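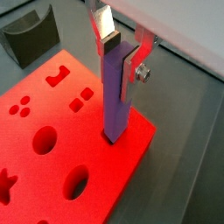

Fig. 4. Red sorting board, holes of several shapes.

4. Setting up the toy library shelf record

This section assumes you have unpacked the Nosten label printer and survived section 3. Set aside an evening. November is a good month for it, as very few people want to borrow a paddling pool.

4.1 Before you start

You will need the printer, one roll of 1,000 labels, a second roll of 1,000 labels for the ones that come out sideways, and the master list. The Ludulthorpe branch list runs to 2,225 entries, several of which are the same xylophone.

4.2 Entering a toy

1. Switch on the printer and wait for the green light. It blinks amber first, at its leisure.
2. Open the record program and choose New Item. New Item (Old) is left over from the previous version and does nothing useful.
3. Type a plain name. "Sorting board, red" can be found again. "Lovely shapes thing" cannot.
4. Choose a shelf code. Puzzles and sorters go under P, dressing-up under D, and anything that plays a tune under T, which is kept at the far end of the building.
5. Enter the number of loose parts. Count them on a tray, twice, with the door shut.
6. Press Save, then Print. Pressing Print first gives you a handsome blank label.

Note: The program logs you out after 15 minutes without a keystroke. Counting a marble run takes 16.

4.3 Fixing the label

1. Wipe the underside of the toy and let it dry.
2. Stick the label flat, well away from holes, hinges and battery covers.
3. Rub it down firmly with a thumb.

Caution: Do not put labels on any surface a baby is likely to chew. For teething toys, label the bag.

Caution: The cutter on the printer is sharp and does not care who you are. Unplug it before clearing a jam.

4.4 Moving records between branches

Transfers to Baltinano must be marked Sent at one end and Received at the other. A toy marked only Sent belongs to neither branch and will turn up in the yearly report under Other. Kolbrún Gunnlaugsson holds the password for reversing a transfer and would prefer to be asked before lunch.

If the printer shows error 15, go to section 7. If it shows nothing at all, check the plug.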